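To: cloth-demos list
From: Marwa El Fassi
Date: 20 October 2020
Subject: Re: [cloth-demos] When does a folding demonstration end?

Dear all,

I am replying to Ok-hee Choo's message on behalf of the collection group at Skuvardale. The relevant part is quoted so that members who joined since August can follow.

> On behalf of the training group, I should like to raise a matter
> concerning the T-shirt set. We have now read in 105 demonstrations
> from the Skuvardale station. In 17 of them the operator's stopping
> point does not agree with the written guide, which asks for "a
> folded shirt at rest". Some recordings stop as soon as the grippers
> open. Others go on through several small corrections to the edges.
> The policy learns from both and, in our trials on the Morgan
> station, it tends to hover over a shirt that is already folded.
> Could the collection group state what counts as the end, and
> whether an untidy fold should be kept or thrown away?
>
> Ok-hee Choo

Thank you for setting this out. Golnar Kazemi and I have gone through the recordings in question, and we accept that the guide is at fault. The phrase "at rest" was written for towels, where it caused no difficulty. A T-shirt has sleeves and a collar, and operators have understandably differed on how much attention these should receive.

We propose the following wording, for comment.

1. Two-handed phase

This phase covers any part of the demonstration in which both grippers hold the cloth. The operator should keep the shirt low over the table and should not let go with one side in order to correct the other. If a corner slips, the operator may take hold of it again and continue. Such recoveries are useful to the training group and must not be edited out. The label "two-handed" is applied from the first moment of shared hold to the last.

2. End state

A demonstration ends when the garment has been released, both arms have withdrawn from the view of the table camera, and the shirt lies folded in a single bundle. Wrinkles, a loose sleeve edge or an uneven lower edge do not disqualify it. The operator should hold the arms clear for 3 seconds before stopping the recording.

The two stills show a shirt held by both grippers, and a folded shirt with the arms out of view.
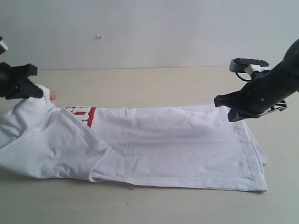
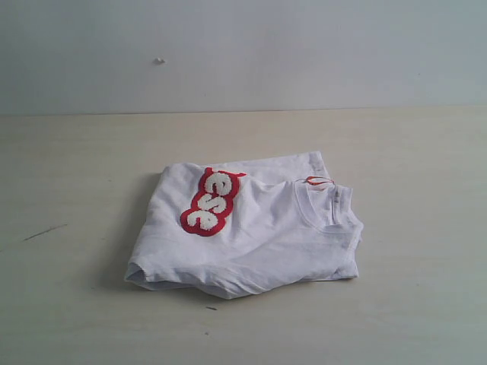

3. Grading

Every completed demonstration is to be kept. The operator gives it a grade of "neat" or "acceptable" at the station, and a second person confirms the grade before the files are sent to the Umeo store. A bundle with ripples along one side would be "acceptable" under this rule. Where the two grades differ, the lower one stands. Incomplete attempts go in the separate folder, as at present, with a one-line note of what went wrong.

4. Printed garments

Hajar Ouazzani has asked whether shirts with a logo or lettering should be treated differently from plain ones. Our view is that they should not. The garment sheet should record that a print or patch is present and its main colour, but the operator should make no attempt to bring it to the top of the fold. We would ask only that the same shirt is not used for more than 2 sessions running, as we do not wish the policy to rely on one design.

5. Existing recordings

The recordings listed by Ok-hee will be relabelled and not repeated. Those with long corrections will be given an earlier end mark, placed at the first point that meets section 2. Those stopped too soon will be marked "no clear end" and may still be used for the grasping and folding phases. Ojārs Hunt has kindly agreed to update the Trolimier labelling tool so that this mark can be chosen from the menu — at present it has to be typed by hand, and we have found several spellings of it.

Comments on the wording should be sent to this list and not to me privately, so that all three stations may see them. Objections to section 3 would be particularly welcome from those who do the second grading, as it will add to their work. Until the new text is agreed, operators should carry on with the current guide but begin holding the arms clear at the end of each recording.

Yours sincerely,

Marwa El Fassi
for the collection group, Skuvardale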